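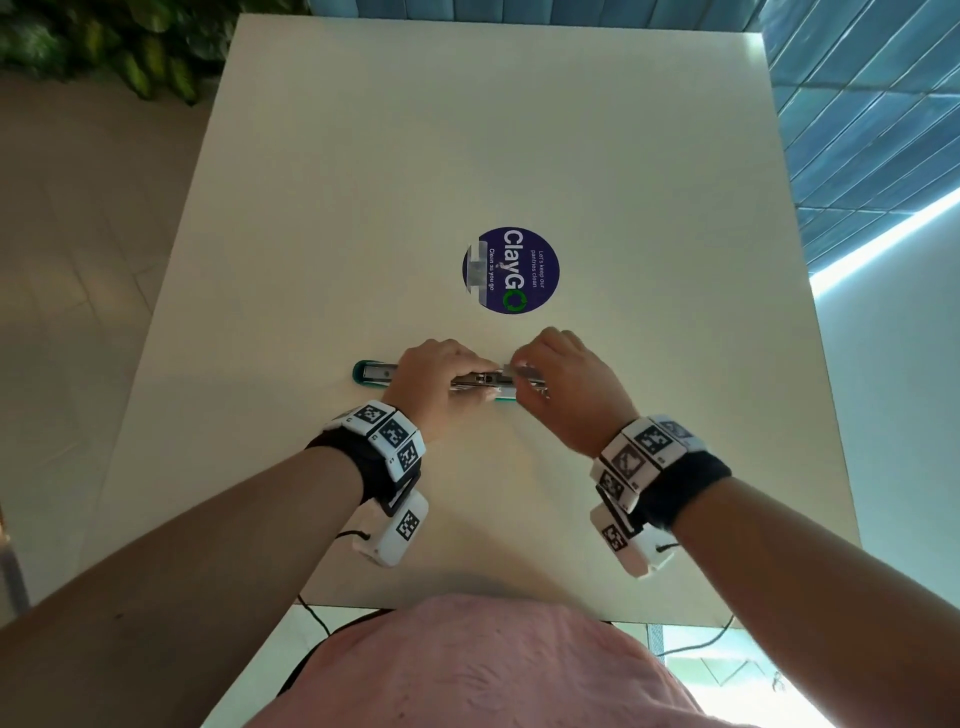 The stapler held in two hands at the large white table, with the ClayGO sticker just above.

Lovbridge Community Pantry and Workroom
Progress report to the Nusen Fund, second period

1. What the grant was for

The grant pays for the move out of the old chapel hall, the fitting out of the rooms on Skurkberg Road, and the first year of the recipe and budgeting sessions. This report covers the six months to the end of October. Spending is set out in the sheet sent separately.

2. The move

We got the keys in May, three weeks later than planned. The landlord had to replace the back door and its frame before the insurer would cover us, and we stayed in the chapel hall on a rolling weekly let until that was done. The extra rent came out of our own reserves and has not been charged to the grant.

The dry store is fully shelved. The cold store is working, but it was delivered with the wrong door seals and ran warm for the first fortnight. We kept chilled food out of it until the supplier had changed them. The temperature log is now filled in twice a day and has stayed within range.

3. Households and parcels

We had 162 households registered at the end of the period, against a target of 200. Most of the shortfall comes from the north side of town, where the bus route changed in July and the walk from the nearest stop is now uphill and without a pavement for part of the way. We have started a delivery run to that side on Wednesday afternoons. It is too early to say whether registrations will pick up.

Demand for baby milk and nappies was higher than we had allowed for. Demand for tinned soup was lower, and we have asked our two regular supermarket donors to send pulses and cooking oil in its place where they can.

4. Recipe and budgeting sessions

Sessions began in June. The recipe booklet was printed in a run of 500 and is handed out with parcels. It was meant to be ready for the first session but the translations took longer than the designer had quoted for, and the Somali pages had to be set again after the proofs came back with lines missing.

The budgeting sessions have been harder to fill. People come once, with a particular bill or letter, and do not return for the rest of the course. We would like to drop the fixed course and run a weekly drop-in, at no change in cost. We would need the Fund's agreement to this as it alters outcome 4 in the grant letter.

5. Supplies

Mosoti Wholesale raised its prices for rice and flour in August. We have held the parcel contents steady by buying in larger sacks and bagging on site, which takes up most of a morning each week. The food budget should last until the end of the year — only just, if prices rise again.

6. Problems still open

The ramp at the front is steeper than it should be. The council has been out to measure it and we are waiting for a date. Until then, wheelchair users come in by the yard gate, where there is a bell.

The boiler has been serviced but cuts out in very cold weather. The landlord has agreed in writing to replace it.

7. Next period

Open the cold store to two neighbouring food groups, by agreement.
Review the delivery run after the winter.
Reprint the booklet with a page on slow cookers.
Have the ramp rebuilt, subject to the council.

We ask the Fund to release the second instalment as scheduled and to reply on the change to the budgeting sessions before the new year timetable goes out.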